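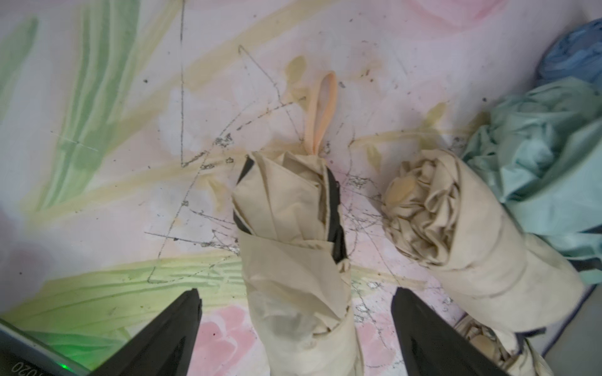 Compact umbrellas in beige, the front one loosely wrapped with its loop strap extended.

Search this site
Enter keywords
Go

Folding and Storing Compact Umbrellas
By Notburga Pichler
October

A compact umbrella wears out at the fold lines first, then at the rib joints. Both problems come mostly from the way it is put away. The steps below apply to two-fold and three-fold models with a fabric loop or a tie strap. Full-length stick umbrellas are hung and are covered on the hallway page.

Drying

Open the canopy fully and stand it on the floor with the handle up. In a heated room allow 9 hours. In an unheated porch allow a full day. Half-open drying leaves water in the folds nearest the shaft, and the fabric there is the first to smell. Do not set the umbrella against a radiator. The coating on most polyester canopies softens with heat and will stick to itself when folded.

Wipe the ribs with a dry cotton cloth before closing. If the joints show rust, one drop of sewing machine oil per joint is enough. Blot the excess or it will mark light fabric. Beige and cream canopies show gray smudges along the folds sooner than dark ones do. Lukewarm water with a little dish soap and a soft brush lifts most of it. Brush from the center toward the hem and rinse twice.

Wrapping

1. Collapse the shaft and hold the handle in the left hand, tip pointing away.
2. Shake once so the panels fall free of the ribs.
3. Pull each panel out flat between finger and thumb, working in one direction.
4. Lay the panels over one another the same way and turn the canopy around the shaft. Firm is good, tight is not.
5. Bring the strap around and fasten it on the outermost panel.

If dark metal shows between the folds, a panel has been skipped and is caught behind a rib. Unwrap and start again at step 3. Forcing a sleeve over a caught panel will tear it at the seam.

Sleeves are worth keeping for umbrellas that go into a bag or a suitcase. For a drawer or tray they are optional. I leave mine off during the wet months and put them back on in spring.

Where to keep them

A deep basket by the door is the usual choice and a poor one. The umbrellas at the bottom get crushed, and the one you want is always under the others. A shallow rectangular tray with a rim works better. Lay the items in side by side, one layer only, all handles at the same end.

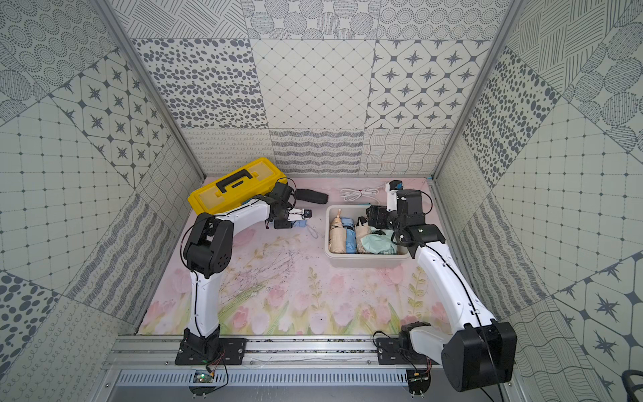

Soft items can share the tray if they are folded to the same length as the umbrellas. A folded cloth or a flat bag makes a good spacer and stops the round shapes from rolling. Tuck long straps underneath so they don't catch when the next item is lifted. Put the bulkiest piece at one end, where it will not push the others up.

My own tray is a Bomex, 66 cm long, bought in Bragança, and it sits on a hall shelf 865 mm off the floor. Check the inside length before buying. Manufacturers tend to give the outside measurement, and the rim can take up 2 cm or more. Plastic is preferable to wicker, which snags loose stitching and holds damp.

Line the tray with a cotton dish towel if umbrellas go in straight after a short shower. Change the towel when it feels damp. This does not replace proper drying and should be limited to a few hours.

Cables, tools and batteries should be kept elsewhere. A toolbox can stand next to the tray, but metal edges inside it will cut canopy fabric.

Repairs

Adelino Salgado wrote to ask about a rib end that has slipped out of its fabric pocket. Push it back in, then close the pocket with four stitches of polyester thread in a matching color. Glue goes stiff and cracks at the fold.

Related tips
Re-coating a rain jacket at home
Hallway hooks: spacing and load
Removing rust spots from light fabric
Drawer dividers cut to size
Folding shopping bags flat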